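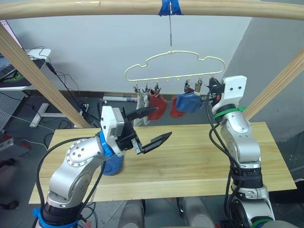 MEKCOMBE, July 18, 2022

Our strata committee voted last month to keep the by-law against drying washing on balconies. I think it is a bad rule, and I think most rules like it should go.

Mekcombe gets plenty of sun, even in winter. A towel put out after breakfast is usually dry by mid-afternoon. In our block of flats that towel has to go in a dryer, or over the back of a chair in a room with the windows shut, where it drips on the carpet and feeds the mould we then get a stern letter about. The people who wrote the by-law had houses with backyards in mind, or else they never did their own laundry.

The argument for the ban is always appearance. Visible washing is said to lower the value of a property. I have asked for evidence of this at two general meetings and have not been given any. What I can say is what the ban costs. I kept our power bills for a year when we had a baby and ran the dryer most days, and the difference came to a little over 400 dollars. For a renter on a pension that is a real sum.

There is also the wear on clothes. Elastic perishes in a hot dryer and wool shrinks. Socks are the worst case, small enough to vanish into a fitted sheet and come out felted. A clip hanger from the discount shop deals with them perfectly well. It takes up less space than a pot plant, and pot plants are allowed.

Stundanum, across the river, changed its standard by-laws last October. Washing may hang on a balcony so long as it sits below the railing and comes in by dark. I walk past those buildings on my way to the station. They look like buildings where people live, and the units in them still sell.

I would accept the same conditions here. I would accept a limit of 9 hours a day if that got it through. What I don't accept is a fine of up to 200 dollars for hanging out school shirts, in a town whose council puts a leaflet about saving energy in every letterbox.

The by-law comes up again at the annual meeting. Owners who rent out their units should ask their tenants before they vote.

Filed under: Opinion, Housing

Home | News | Opinion | Letters | Classifieds | Contact

We use cookies to remember your preferences. By continuing to read you agree to our cookie policy.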